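Open doors at Drusine

Satholm, 06/05/2018

Coffee first. Then a visitor badge that won't stick to a sweater, then a corridor, then the noise. Drusine opens its workshop to the public twice a year, January and now, and the line was out past the bike racks before the doors were unlocked.

Asmaa Radwan runs the tour. Fast talker, faster walker. Groups of 16, no touching, keep left of the yellow tape. She started here sweeping up after the furniture people who had the building before, and she still knows which floorboards creak.

First stop, the Redano cell. Two arms stacking crates, 23 crates to a pallet. Kids loved it. I gave it five minutes and moved on - seen a lot of crates.

The back room is better. Smaller, quieter, folding chairs. This is where the Amrani project lives, and Amrani is all about hands. People carry a gripper to a job, do the job with it, and the recordings go to teach an arm the same thing. Simple to say. Radwan let a retired dentist try it and he picked up a teaspoon on his second go, to real applause.

"Everyone squeezes too hard," she told us. "You can't feel the thing through it, so you squeeze."

I had a turn. Heavier than it looks, and my wrist complained by the end. You stop watching your hand pretty quick and start watching the gap.

Up close you see how much work these things do. The rubber pads are scuffed and dusty, the right one a good deal worse than the left, all pale scratches against the black. Fingers wide open over pale wood, nothing in them yet.

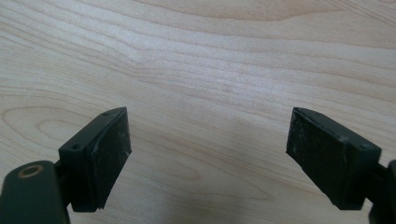
If you go

Free entry, but get there early. Parking is bad, take the bus to Satholm and walk. The back room fills up first, so ask for it at the desk before you do the crates. Flat shoes. Sandwiches ran out before lunch, which was a shame becuase they smelled great. Next open doors are in January, sign up sheet is by the exit.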